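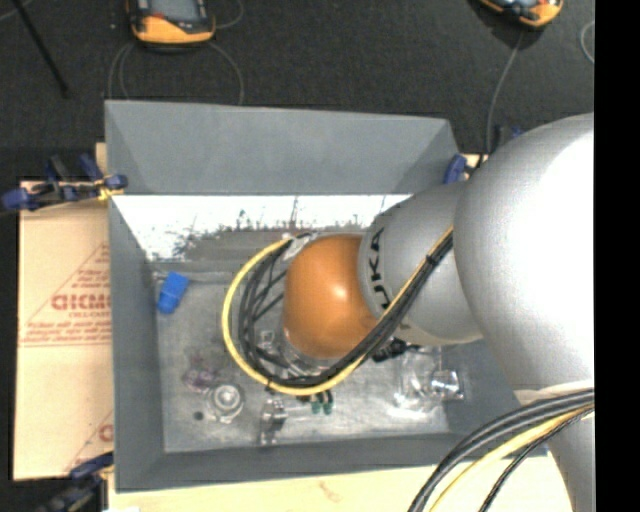 Gray metal bin, far wall and sloped sides, with the KUKA arm reaching in.

Bin Store, Junik Hall: Gallery

Photos and notes by Tatiana Michalík

The parts store at Junik Hall in Jollville holds 3,332 small items across two rows of shelving, plus the open bins on the floor. This page covers the floor bins and the sorting routine that goes with them. The shelving has its own page. Notes on labels and stock codes are kept in the Nikolovski binder by the door and are not repeated here.

The bin

Rectangular, gray, matte finish on the far panel. The sides slope, and the far wall meets them at angled seams, left and right. Sloped sides move small parts toward the middle as the level drops, so the last few pieces do not have to be dug out of a square corner. A bin of this shape holds less than a straight-sided one with the same opening. For mixed small parts the loss is acceptable. For long stock, use the straight-sided bins in row 2.

Inside faces are wiped down in September, when the count is lowest. Use a dry cloth first, then a damp one. Do not use the green scouring pads. They leave a polished patch on a matte surface, and glare from the overhead lights makes flat parts hard to pick out against it.

Cables and hoses

Yellow hose on the outside of the loop, black cables inside it, a small black tie near the upper end of the bundle. Two small green-tipped pieces sit side by side just under the bottom of the loop. A second group, lower right, has thick black cables, another yellow hose and a thinner cable with a textured surface.

When replacing a tie, match the width of the old one and trim the tail flush. A cut tail left long will catch on a sleeve or a bag. Leave slack in the loop. Tape is for temporary work only and should be noted on the sheet with the time it was put on.

Sorting routine

Empty the bin to the level of the seams before sorting. Work from the far wall forward. Parts with a stock code go to the trays. Parts without one go in the gray tub under the bench until the end of the shift, then to the Bretoteo shelf. Nothing goes back into the bin once it has been taken out, even if it is clearly in the right place. Mixed returns were the main source of error in the last count, which closed with 676 items under the wrong code.

Anything under 34 millimeters in its longest direction goes through the sieve tray. Measure the part, not the bag. Bent clips count as scrap. Open bags are folded over twice and closed with a clip, code facing out.

Page notes

Captions use the names on the stock list. Where the list has two names for the same item, the older one is used. Corrections can be left in the Nikolovski binder on the yellow sheets, one item per line, with the row number first.

T.M.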